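2 March 2020

I write this at the kitchen because the other room is too cold in the evening. I slept badly and I woke up before the alarm, so I was early for once. The bus was half empty. I had my bread and cheese in the bag and I ate it on the way, and then I had nothing for lunch, which I regretted later.

All February I told myself that I will write every day in English, and I wrote on 8 days. I counted them tonight. The teacher of the evening course said that one page is enough, even if it is a boring page. So, a boring page.

Today we were again in the big white room on the ground floor. I like this room more than our office. The wall has a curved opening, like an arch, and on the one side is glass, so in the morning the light comes in very strong and the whole place looks bigger than it is. My own apartment has one window to the yard and I think this is the reason I arrive there in a good mood. In the afternoon it changes. The light goes behind the building of Rieger and then the white becomes a bit gray and everybody starts to want coffee.

The table was my job this morning. It is white and has a grid of black lines, and I have a strange love for it. When I was a child I had notebooks with squares, never with lines, and I still write my letters too small because of them. On such a table you see at once if a thing is lying crooked. I can't leave it. I push a card with one finger until its side goes along the black line, then I go away, I come back, and someone has moved it.

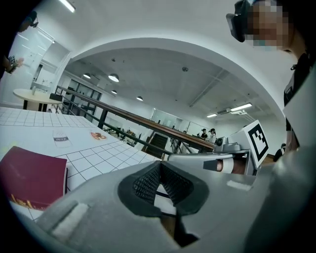 You will rub the print off that card if you touch it every five minutes, came a voice from the coffee side, and anyway a table is for using and nobody eats from a ruler. I answered that I wash my hands. It was not a good answer. I thought of a better one on the bus home, as always, but it only works in my language.

The card I mean is the one with the milk. It is a small printed card with a milk carton on it, and on the dark part of the carton stands the word "milk". Next to it we have the round one, orange and white. I don't know why I like the milk card so much. Maybe it is because it looks like the first pages of a language book, where there is a picture and one word, and you feel very clever when you can read it. My first English word was not milk, it was "window", but milk came the same week.

And there is the book. It is dark red, maroon is the word, I looked it up tonight and I am happy with it. It has something in pale gold at the bottom of the cover. It lies near the corner and it covers some of the lines, so of course I wanted to put it straight too. I stopped myself after the remark. My grandmother had a row of books in almost this color behind glass, and we were not allowed to open them with wet hands, and after swimming we always had wet hands. I have read maybe two of them in my life. When she moved to the smaller place they went into boxes, and one box was lost. I should ask my aunt if she has the rest.

Before lunch I had to call Titley about the chairs. They were ordered in February and should have come already. The woman on the phone was polite and she asked me for the order number, and I said two hundred thirteen, and she asked me to spell it. I spelled it in letters! She was quiet and then she said, just the digits, please. So, 213. The chairs will come next week, or the week after. I wrote both in the calendar in pencil.

At lunch I bought a soup from the machine of Ivau. I will not do it again. It tastes of warm salt. I sat with it at the round white table in the back, the one with the dark foot, and this was the good part of the day, because from there you look back over the whole room and you don't need to do anything. I decided there that for my kitchen I want a round table also. A square one takes the corner and then nobody can pass behind. I measured tonight with the tape: if I take 100 centimeters, it fits, but the refrigerator door opens only most of the way. With ninety it would be fine. I must look in the Stineo catalog what sizes they have in white.

In the afternoon I was tired and made small mistakes. I put my scarf on a chair and looked for it in two rooms. I wrote an e-mail and sent it without the list. The step counter on my phone says a little more than 4000, which is not much for a day when I felt that I was always walking.

At home I cleaned my own table, finally. There were old envelopes, a dead battery, the key I was missing since January, and one glove. I put the things that stay in a row on the left side. Then I saw that I had made the row very straight, with the same distance between everything, on a table that has no lines at all.

Tomorrow: buy milk (real), call my aunt, take bread for lunch. Ask if the soup machine gives back money. The heating should be looked at also, but the man for this comes only in the mornings and I am not here in the mornings.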